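3.2 Wrapper condition and surface

Flexible snack packaging makes up a large share of the small litter found on tables and desks, yet most studies of table clearing treat it as a single class, "wrapper." We recorded the condition of each item before it was sorted. The set contains 112 items of post-consumer packaging, collected in Prondcombe during June and numbered by Geetha Nair. Items were neither flattened nor cleaned before use.

Two properties of a crumpled wrapper matter for sorting. The first is how much of the printed area remains exposed after folding. The second is the position of the end seal, which is stiffer than the body of the film and tends to keep its shape when the rest collapses. Figure 2a shows both on a yellow wrapper. Its serrated seal stays open and wide while the lower end is pinched narrow, and a white panel of small characters can still be seen on one side. The pale lining shows only at the lower end.
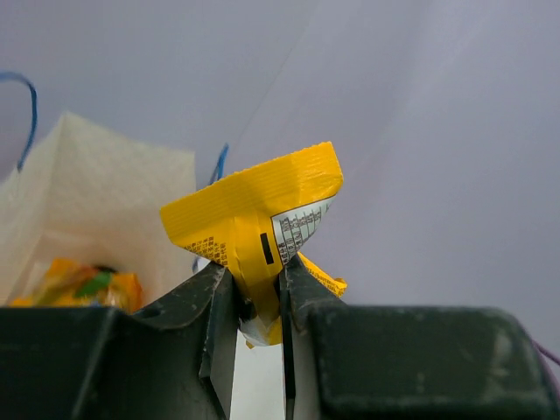

3.3 Table and surroundings

All sorting was done on one flat, off-white tabletop, enclosed by a pale gray back wall and two side walls (Figure 2b). A light surface was preferred for its contrast with printed film, although it is a poor background for silvery lining. Items with mostly lining exposed were therefore coded separately — 7 in total — and are excluded from the color analysis in Section 4.

A paper shopping bag was used in the table layout. Paper and film differ in gloss and in the way they hold a fold, and the coders, Fedir Pavliuk and Rosângela Toledo, were asked to record the two materials under separate headings. Disagreements were settled by a third reading.

Figure 2. (a) Yellow snack wrapper with serrated end seal. (b) Tabletop and enclosing walls.

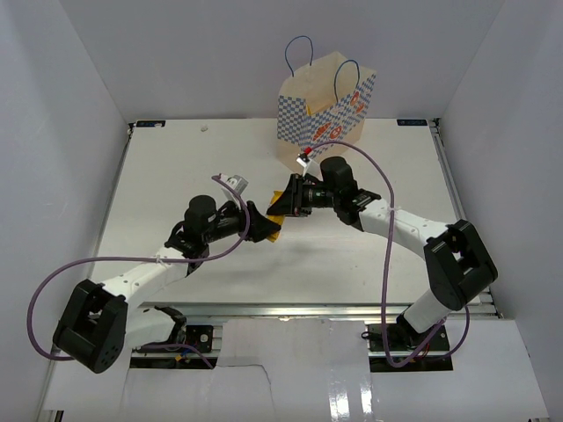

3.4 Coding of folds

A fold was coded when it hid printed matter or changed the outline of the item. Fine creases within a flat plane were ignored. Each item received one code for outline (flat, rolled, funnel or ball) and one for exposed print (none, partial or full). Text was not transcribed, and the language of the label was not used as a variable.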